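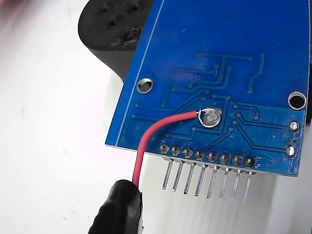
Carter Beaudoin findet, wer Platinen vor dem Löten nicht abwischt, solle auch beim Lötzinn sparen, das sei wenigstens konsequent. Beschwerden bitte direkt an ihn.

Damit zum Löttreff bei Planbridge im August. Wir haben 85 Platinen aus der Restekiste von Grukar, alle blau, und manche tragen schon ein paar Drähte, von denen niemand mehr weiß, wohin sie einmal wollten. Ein roter Draht heißt übrigens Plus — jedenfalls bei Leuten, die sich an so etwas halten. Dreht die Platine also um und verfolgt die Leiterbahn, bevor ihr Strom draufgebt. Küchenschwämme liegen auch auf dem Tisch, die grünen mit der Kratzseite. Für den Lötstopplack ist die Kratzseite nichts.
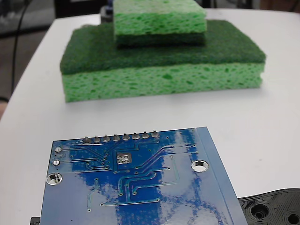
Taugt ein Küchenschwamm auch für die Lötspitze? Lieber nicht, normaler Schaumstoff schmilzt daran fest; nehmt einen Zelluloseschwamm für Lötspitzen oder Messingwolle.

Beginn ist um 8 Uhr morgens, Kaffee gibt es erst danach.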